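Getting Grown-Ups to Play Flag Football (and Come Back the Next Week)
Speaker notes, Gopinath Chowdary, Leninero Flag Football

Before I start

Say good morning, wait for the people with coffee to find a seat. Thank Imke Seidel for the invitation and for putting me after the break, when people are awake. Check that the clicker works. If it doesn't, carry on, there's nothing on the slides that I can't say out loud.

Opening

I want to start with my first practice, which was a disaster of the gentle kind. I had drawn up a whole playbook over the winter, with colored arrows, and I'd had it laminated at the copy shop, and I was so proud of it. Then Saturday came and I stood on the grass in Leninero with a group of adults who had never worn a flag belt, and one of them asked me very politely which way we were running. The playbook stayed in my bag. We played catch for an hour, and then we played a sort of game, and people laughed a lot and went home muddy.

Pause here. Let them laugh if they're going to.

So this talk is for anyone who wants to start an adult beginners' group, or who has one and is losing people by the third week, like we did. I'm going to talk about the first session, about rules, about money (a little, I promise), and about what to do with the very good players, who can be harder to look after than the beginners.

Who turns up

We advertised for football fans. What we got was a mix: some people who watch every game on TV and had never thrown a ball, parents whose kids already played, a few people from the softball crowd who wanted something to do in the off-season, and a couple of people who I'm pretty sure had just followed a friend. Last season we had 42 people on the list, and I would say the fans and the non-fans stuck with it equally well. The fans know the words. They'll tell you all about a cover two defense. Then they run a slant route and go the wrong way, same as everybody else, bless them.

Tell the Leonie Ackermann story. Leonie came along because her brother Pascal was playing and she had given him a ride. She sat in the car for the first practice with a crossword. The second time she got out to stretch her legs, and we were one short, and I asked if she would mind standing at the back and pulling a flag if anyone came near her. Well! She is now our best safety, and she reads a quarterback's eyes better than I ever did. I don't think a poster would have brought her in. What did it was a very small job with an easy way out.

(If time is short, skip to the first session. But I'd like to keep Leonie in.)

The first session

Please, please let them catch the ball in the first five minutes. I've been to beginner sessions where the warm-up went on and on, with high knees and lunges and a speech on the history of the sport, and by the time the balls came out half the group was looking at the parking lot. Warm up, of course, these are grown-up hamstrings. But you can warm up with a ball in your hands.

Use a smaller ball. We bought the youth size for everyone and I wish I'd done it sooner. A full-size ball is a hard thing to throw if your hands are small or cold, and a beginner who throws three wobblers in a row starts apologizing. Once people start apologizing, you have to work to get them back.

After catching, pull some flags. We play a game where everyone is in a square and everyone is chasing everyone, and if you lose both flags you do a lap and come back in. There's no sitting out. It teaches hips and footwork without my having to say the words hips or footwork.

Then play. Play badly, play with the wrong number of people, but play before they go home.
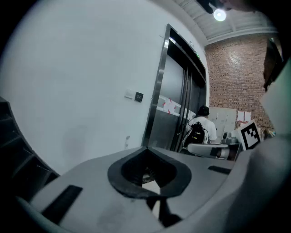
How much of the rulebook do you need?

Less than you'd think. Our field is 50 yards long with the end zones taken off, and for the first month I teach a first down as "get past the middle line and you get another go." That's it. I don't explain no-run zones until someone tries to run in one. When they do, I blow the whistle, tell them what happened, and we take it again with no penalty.

Lieselotte Vogler referees most of our games now and she has a lovely way of doing this. She announces the call, then says it again in normal English. "Flag guarding on the offense. You were swatting at her hand, dear." I've heard experienced players thank her for it, because a fair number of them had been nodding along for years.

Question that always comes up here: what about blitzing? My answer is that we leave it out for beginners altogether and give the quarterback seven seconds. A new quarterback needs to look up. If there's a fast person charging at them, they look at the fast person, and then they throw the ball to that person.

The trouble with good players

I say this with love. Our first strong player had played tackle in college and he was a delight to talk to, and for two weeks he intercepted everything. He wasn't showing off, he just couldn't help it, the throws were slow and he was quick. But I could see faces falling.

We tried asking him to go easy, which he hated, and I understand that. Then Pascal suggested he play center and call the routes in the huddle, and he took to it so well that I felt a bit silly for not thinking of it. He gets to use what he knows. The others get somebody calm telling them "five steps and turn around." When we played the Dendidley group in March, he didn't catch a single pass and he was the happiest man on the field.

If you have enough strong players, give them their own game afterward. We run ours straight after the beginners finish, and a few beginners always hang back to watch, and by and by they ask to join in.

Money

I said a little. Our whole budget last season was $2,000. Belts and balls took a big bite, then field rental, then insurance, and please do get the insurance sorted before the first practice and not after it. Eichhorn, the hardware store on our main street, paid for the cones and the pinnies, and all they asked was that we come in and have our picture taken by the paint counter.

We don't charge for the first two sessions. After that people pay by the month. I used to chase payments by text and it made me miserable, and now I read out nothing and chase nobody, I just put a tin and a sheet of paper on the bench, and it comes in.

Dendidley does it differently, with one fee up front for the season, and they'd tell you it works well for them. Ask them at lunch, they're at the table by the window and they're very friendly.

A word about names

The teams named themselves, and I'd leave that to the players too. One group argued for a whole evening and came out with Finix, spelled that way on purpose, or so they told me. I had my doubts. But they had shirts made by the next week, and people who have bought a shirt tend to show up when it's raining.

Practical things to hand out

Session plan for weeks one to four, on the yellow sheet. Belt sizes and how many to order, on the back. My email is at the bottom, and I do answer, though I'm slow during the season. Bring the spare belts up to the front so people can try the buckles, as there are two kinds and I have opinions on both.

Questions

Imke will carry the microphone. Repeat each question for the back row. If someone asks about contact and injuries, be straight with them: we've had jammed fingers and one badly turned ankle, and we now walk the field for holes before we put the cones down.

If it goes quiet, ask who has brought sneakers. There's a patch of grass behind the building and I have two balls in the trunk.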